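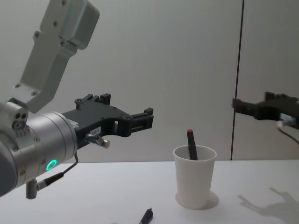 1/ The Estik laboratory has published the results of its study on teaching two-armed robots to share a task. We set out the method and the main findings in this thread. The full report and the data are available from our project page as of 19 June 2024.

2/ The question was a narrow one. When a robot with two arms learns from human demonstrations, does it help to show it the mistakes as well as the clean attempts? Most groups throw the failed attempts away. We kept ours.

3/ The task was to put marker pens into a paper cup on a plain white table. Either arm may pick up a pen. Where a pen lies badly for one arm, it may be passed to the other before it goes into the cup.

4/ Paper cups were chosen with some care. A light cup tips over if a pen is dropped in at a poor angle or if a finger brushes the rim. A heavier container would have hidden many of the small errors we wished to study.

5/ Operators guided the arms by hand through 400 demonstrations. Of these, 300 were clean. The rest contained at least one slip followed by a recovery: a pen dropped and picked up again, a handover tried twice, a cup set upright.

6/ We trained two versions of the same control program, which we call Wondum. The first learned from the clean demonstrations only. The second learned from the full set, with each slip marked so that the program would copy the recovery and leave out the error.

7/ Marking the slips was the slowest part of the work. Two operators often disagreed on the moment at which an attempt had begun to go wrong. Our rule was to take the earlier of the two times. The guidance notes given to operators are included in the report.

8/ Each version was then tested in 1000 trials, with the starting positions of the pens drawn at random from the same list. No person touched the table during a trial. A trial ended when all pens were in the cup or when the time limit was reached.

9/ On easy layouts the two versions performed alike. The difference appeared after a first failed grasp. The version trained on clean attempts tended to repeat the same movement in the same place. The version trained on the full set more often drew back, changed its angle and tried again.

10/ Handovers showed the same pattern to a lesser degree. Both versions still had difficulty when a pen lay close to the front edge of the table, and neither dealt well with a pen that was rolling.

11/ There was a cost. The second version was slower, as it sometimes paused and drew back when the first grasp would have held. We regard this as the chief weakness of the method at present.

12/ A reader has asked whether the result depends on our particular arms. We cannot say. A partner team at Haque is repeating the study with different equipment, using the Drurneneo task set, and will report separately.

13/ In reply to several requests: the test layouts are in folder 8 of the download, along with the list of trials we excluded and the grounds for each. Please read the note on camera settings before comparing your figures with ours.

14/ We shall hold an online session for research groups in August. Questions on the marking rules may be sent to the project address in the meantime, and corrections to the report will be posted beneath this thread.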